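Pidari bars – notes and data card

Tevix / small parts / bars
status: usable, still being tidied

What this is

Notes on the Pidari set: elongated bars in open bins, and the tables of which bar was in which bin for each round. Started as a sorting job for the Wumer cupboard and grew. If you only want the tables, skip to Files.

Last proper update November. Anything marked (old) is from before that and probably wants checking.

The bars

Two colours in normal use, reddish-brown and dark green. In the tables they are just "red" and "green". Please don't start writing "brown" or "rust" or "olive", we had all of those in the first version and it took ages to merge them.

Both colours are meant to be the same length. They aren't quite. The greens came in two deliveries and the second lot is a touch shorter, you can feel it if you stand two on end next to each other. Noted in the column "batch" as G1 and G2. Reds are all one batch, so the column is blank for them.

Every bar has a number on a paper tag kept in the Deák box, in the same order as the bars on the shelf. The tag stays in the box. Don't stick it on the bar, the glue leaves a patch that shows.

Retired bars: anything chipped at the end goes in the tin on the bottom shelf and gets "out" in the status column. Don't delete the row. Old rounds still point to it.

The bins

Open, grey, rectangular, no lid. Use the grey ones for anything that goes in the tables. The blue ones in the cupboard are a different depth and the bars sit at a silly angle in them.

Wipe the bin out between rounds. Dry cloth is fine. Fluff from the carpet gets in and ends up under the bars, more than you would think.

Bin sits on the wood, never on the carpet. Line the long side up with the edge of the board by eye, near enough is good enough.

Filling a bin

Usual fill is six, three of each colour. There is a second kind of round with 4 bars only, marked "short" – same rules otherwise.

Take the bars from the shelf in number order. Put them in by hand, one at a time, from low down. Dropping them is what chips the ends. No neat rows, no colour blocks on purpose, but don't fuss about mixing them up either. If two greens land side by side leave them.

A bar leaning on the wall of the bin is fine. A bar standing up is not, lay it down and carry on.

Write the round down before you start the next one. Doing it from memory afterwards is how rounds 31 to 38 (old) got lost.

Rounds

A round is one fill of one bin, start to empty. A set is 20 rounds. After a set swap the bars for the next lot on the shelf so the same few don't get all the wear.

There are 127 sets planned. More than 2000 rounds are written up so far, which leaves a fair bit to go.

Stopped rounds stay in, with "stopped" in the notes column and a word or two on why. "Stopped, bar on floor" is plenty. Long explanations go in the notes file, not the table.

Files

rounds.csv – one line per round. round, set, bin, kind (usual / short), notes
bars.csv – one line per bar. number, colour, batch, status
fills.csv – one line per bar per round, so this is the long one. Joins to the other two on round and number
notes.txt – free text, newest at the top, some of it only makes sense to whoever wrote it
old/ – the first version, before the colour names were fixed. Kept for reference, don't mix it in

All plain text, commas, no quotes. There was a semicolon version for a while and there may still be a copy of it in the Wumer folder. Ignore it.

Known problems

– Some G2 bars are down as G1 in the early sets. Fixing as I find them.
– Bin column is empty for a stretch in the middle. The bins weren't labelled then, can't be recovered.
– Two bars shared a number for a while. Now have an a and a b after it. Join on number as text or you will lose them.
– "short" is spelt "shrot" in a handful of rows. Will do a find and replace when I get a minute.
– Positions inside the bin were never written down, only which bars. Please stop asking for them, they arent there.

Using it

Fine for anyone at Tevix. Outside that, ask first, and say which version you used (the top line of notes.txt has it). If you change the tables send the changed rows back on their own, not the whole file, otherwise I can't tell what moved.

To do

check batch for the early greens
relabel bins, the pen is wearing off
new tags for the Deák box, the old ones are going soft at the corners
move the tin somewhere it doesn't get kicked
decide about the short rounds – keep in same file or split off? leaning towards keep

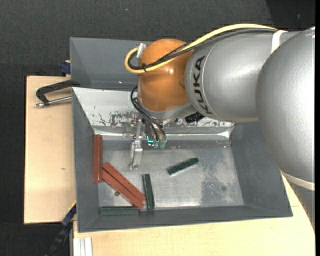
Usual fill, three red and three green, grey bin on the wood.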